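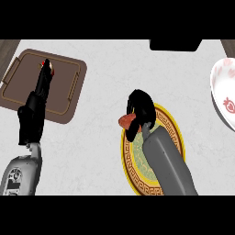

Empty tray on a pale tabletop (render)

Blocking out your first capture map for Tureo

So you have played Tureo for long enough to have opinions about the maps, and you would like to inflict some of your own on other people. Good. This page covers the blockout stage, where the level is all grey boxes and every wall is still cheap to move. Lighting, textures and the little props that players will never look at are on a separate page. Please don't read that one first.

What you need

The map editor that comes with the game, the grid set to 64 units, and a free evening. Pencil and paper help more than you would think. Skip any downloaded asset packs for now. If you have a lovely model of a windmill, you will build the map around the windmill, and then you will have a windmill with a capture point next to it.

Step one: place the point

Put the capture point down before anything else. Set the capture radius to 600 units, which fits a whole team if they don't mind getting friendly, and leave it alone until you have tested. Beginners tend to put the point in the middle of a large flat square. This plays like a car park, and whoever has the longest gun wins it.

Give the point one piece of solid cover and one weakness. The cover can be a low wall, a parked cart or a step in the floor. The weakness is somewhere an attacker can reach it from that the defenders have to turn round to watch. Bimanthorpe, which every Tureo player has lost on at some time, does this with a sunken lane behind the chapel. Walk round it alone on an empty server and stand in the lane for a bit. You can see the point and very little else, and that is why people keep using it even though they keep dying there.

Step two: spawn rooms

Measure from spawn to point along the route a sensible person would take, then measure again along the route your players will take. Keep the longer of the two under 4,000 units. Any more than that and the first half-minute of every life becomes a country walk.

Each spawn room wants two exits at the very least, facing different ways. If both doors open on to the same yard you have one exit with a pillar in it. Stand in the doorway at head height and look towards the enemy side. If you can see the other spawn, so can a sniper. Fix it now with a building, or fix it later with an ugly crate, as I did on my first three maps.

Make one half only. Finish it, mirror it, and then do your adjusting. Working on both sides by hand leads to a map where blue has a slightly better staircase, and you will hear about that staircase for years.

Step three: routes

Build 3 routes from each spawn to the middle:

Main route. Wide, obvious, lit like a supermarket. New players will use it and so will everybody else in a hurry.
Side route. Narrower, a little longer, comes out level with the point or just above it.
Back route. Longest of the lot, and it should come out somewhere the enemy would rather it didn't.

Connect the main and side routes once, near the halfway mark. You may be tempted to connect everything to everything. I spent a month on a map called Fernari that had a corridor for every occasion, and fights in it went like a bedroom farce, with both teams running through doors and missing each other. I cut it down to 2 connections and people began to meet.

Step four: heights
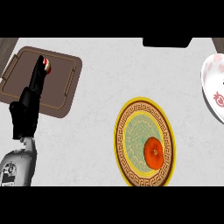 Flat maps are dull and tall maps are exhausting, so aim for three levels of floor and keep each one a full jump apart or more. Half-height steps are a nuisance. Players can't tell at a glance whether they can get up them, and will find out in the middle of a fight.

High ground should cost something. If it overlooks the point, make it slow to reach, or open to fire from behind, or give it no health pick-up. Pick one of those. Do all three and the spot will stay vacant for the life of the map, at which point you may as well put the windmill on it.

Ramps want to be at least twice as wide as a player. Stairs should have an invisible ramp laid over them, or everyone's view will judder on the way up. The tool is under Clip in the brush menu, where it has been hidden among the water settings since long before I took up mapping.

Step five: run the Hämäläinen check

Hämäläinen is the free sightline tool most of the mapping forum uses. Save your map, open it in the tool and press Trace. It draws a red line through every uninterrupted view that is longer than the limit you give it. A first blockout usually comes out looking like a plate of spaghetti. Don't panic and don't remove every line, as a map with no long views is a basement. Deal with the ones that end on a spawn door, then the ones that cover the point and a route at the same time.

Move a wall, trace again, carry on until you are bored. Save under a new name every time. "final_v2_really" is a bad name, but it is better than overwriting the version that worked.

Step six: get it played

Put the blockout up on a test server while it is still grey. Monday evenings are quiet on the public list, so you are more likely to get a full match of other mappers, who are rude but specific. Record the match if the server allows it.

Stay silent while they play. You will want to explain the back route. If it needs explaining, the doorway is too dark or it faces the wrong way, and you can sort that out afterwards. Write down where people die, where they stop and look about, and where they never go at all. That last list tends to be long on a first map. Delete whatever is on it, close the gap, and go back to step three with what is left.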